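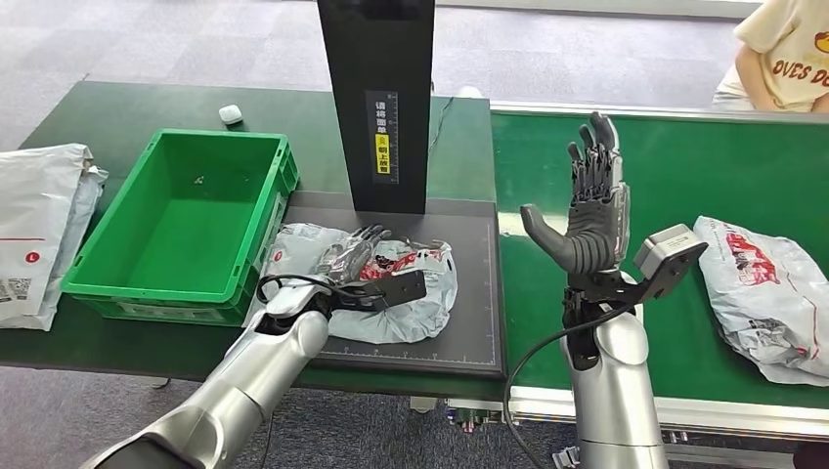
Section 4. Setting Up Your First Clinic Night in Arari

Welcome back. If you have worked through Section 3, your host organization should already have its own page in Arari and at least one coordinator who can sign in. In this section we will set up a clinic night, which is what Arari calls any evening when members of the public come in to talk to a lawyer free of charge. Set aside a quiet hour for it the first time. The second one goes much faster, and by the third you will probably be doing it with a sandwich in your other hand.

Before you begin

Have these things close by:

The street address of the room, and the name of whoever unlocks it
The list of lawyers who have said yes (a firm yes, please – a "probably" goes on the Reserve tab)
Your county's current intake form, saved as a PDF

Creating the night

1. Sign in and choose Clinics, then New Night. If you see New Series instead, you are in the yearly planner. Go back one screen and try again.

2. Type a name for the night. Visitors will see it on their reminder, so keep it plain. The Filville library group calls theirs "Friday Legal Help," and people find it without any trouble.

3. Enter the opening time and the closing time. Arari stops offering appointments 60 minutes before closing unless you change this under Limits. We suggest leaving it alone until you have a night or two behind you.

4. Under Subjects, check the kinds of problems your lawyers are ready to talk about: housing, family, wages, small claims, wills and so on. Go easy here. It is tempting to check everything, and then a visitor with an immigration question waits all evening to hear that there is no one in the room who can help.

5. Press Save as Draft. Nothing is public yet.

Note: A draft can be seen by every coordinator in your organization. If you are trying out ideas, put the word "test" in the name so that a well-meaning colleague doesn't publish it for you.

Adding lawyers

6. Open the Lawyers tab and press Invite. You may enter up to 9 names for each night. Larger events need to be split in two, and Section 7 shows you how to link them.

7. Give each lawyer a table letter. Zlata Semeniuk, who wrote the first version of this guide, liked to put the housing tables nearest the door, as those lines tend to be the longest.

8. Wait for the green dot next to each name. It means the lawyer has accepted and has finished the conflict questions. A gray dot means the invitation has been opened and left there, and a friendly phone call usually does the trick.

CAUTION: Do not assign visitors to a lawyer with a gray dot. Arari will let you do it, but the conflict check will not have been run, and a lawyer could end up sitting across from someone whose landlord is already a client.

Intake questions

9. Open the Intake tab and upload your form. The file can be no larger than 2000 KB. If yours is bigger, it is nearly always the court seal at the top, saved at poster size.

10. Mark the questions that must be answered. We ask you to keep this short as well: name, a way to reach the person, the other party's name, and any court date already set.

CAUTION: Never ask for a Social Security number on the intake form. If a lawyer needs one, it can be given in person at the table.

Publishing

11. Press Preview and read the page through slowly, out loud if you can stand it. Then press Publish.

12. Print 2 copies of the sign-in sheet, one for the door and one for the coordinator's folder.

Note: If you change the address after publishing, reminders already sent are not corrected. Use Send Update on the Messages tab, and tape a sign to the old door.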